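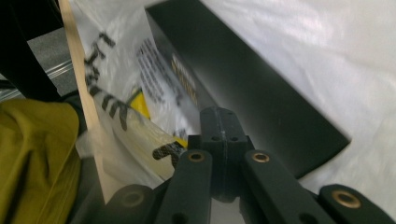

Setting up a shared parts inventory in a spreadsheet

The procedure below builds a parts inventory for a small workshop using one spreadsheet file with four sheets. It was written for the Pedell workshop and applies to any program that supports named ranges, data validation and SUMIFS. Menu names differ between programs; function names mostly do not.

Before you start

Decide what counts as one item. In this setup, an item is anything you would reorder under its own supplier number. An M4 screw 12 mm long and an M4 screw 16 mm long are two items. The same screw bought from two suppliers is one item with two supplier numbers.

Decide also what you will not track. We leave out consumables such as tape, wipes and pencils. Tracking them took more time than it saved.

1. Create the sheets

Make four sheets and name them Items, Locations, Moves and Stock. Use these names exactly, as the formulas refer to them.

Items has these columns: A item code, B description, C unit, D reorder level, E supplier, F supplier number.
Locations has two columns: A location code, B description.
Moves has A date, B item code, C location code, D quantity, E initials, F note.
Stock is calculated and holds no typed data apart from the item codes.

Freeze the top row on each sheet.

2. Assign item codes

Use a three-letter group and a four-digit number, for example FAS-0100 for a fastener. Do not build size, material or supplier into the code. Those details change, and a code that describes the old part is worse than one that describes nothing. Our first list, kept by Teresa Matos, had the thread size in the code and had to be renumbered when the metric and inch stock were merged.

Format column A as text before you enter anything. If you skip this, codes that happen to look like dates or numbers may be converted without warning, and changing the format later does not restore them.

Codes are never reused. When an item is discontinued, set its reorder level to 0 and put "closed" at the start of the description.

3. Assign location codes

Label the storage first, then type the list from the labels. A location code is cabinet letter, shelf number, bin number: B-2-07. Go down to bin level for small parts. For sheet stock and long bar, cabinet and shelf are enough.

Add one extra location called HOLD for parts that have arrived and have not been checked in.

4. Add validation to Moves

Select column B from row 2 down and set validation to a list taken from Items column A. Do the same for column C with Locations column A. Set both to reject invalid input instead of showing a warning. For column D, allow whole numbers only, negative or positive. If you stock bar by length, allow decimals and record the length in meters.

Receipts are entered as positive quantities and withdrawals as negative. A transfer is two rows: a negative row for the old location and a positive row for the new one.

5. Calculate stock

In Stock, put the item codes in column A. In B2 enter:

=SUMIFS(Moves!D:D,Moves!B:B,A2)

In C2, look up the reorder level:

=INDEX(Items!D:D,MATCH(A2,Items!A:A,0))

In D2, flag shortages:

=IF(B2<C2,"ORDER","")

Fill all three down. With 1,649 items the file recalculates slowly on older machines. If that is a problem, limit the ranges to the rows in use and extend them once a year.

6. Enter opening balances

Count one cabinet at a time and enter each count as a positive row in Moves with the note "opening". Do not allow withdrawals from a cabinet until its rows are in. We did ours in January and closed each cabinet with a strip of masking tape.

7. Correct errors

Never edit or delete a row in Moves. Enter a second row with the opposite sign and the note "corr", followed by the row number of the mistake.

For cycle counts, pick 40 items a month, count them, and enter the difference between the count and the Stock figure with the note "count". Panya Chareonsuk sorts the list by last count date, which requires one more column in Items.

Known limits

The file does not handle reservations. Two people editing at once will cause problems unless the file is in a shared editor. Prices are left out and stay in the purchasing file.

Last revised February 2020.

We use cookies to remember your settings and measure visits to this site. By continuing to browse you agree to our use of cookies. Accept | Manage settings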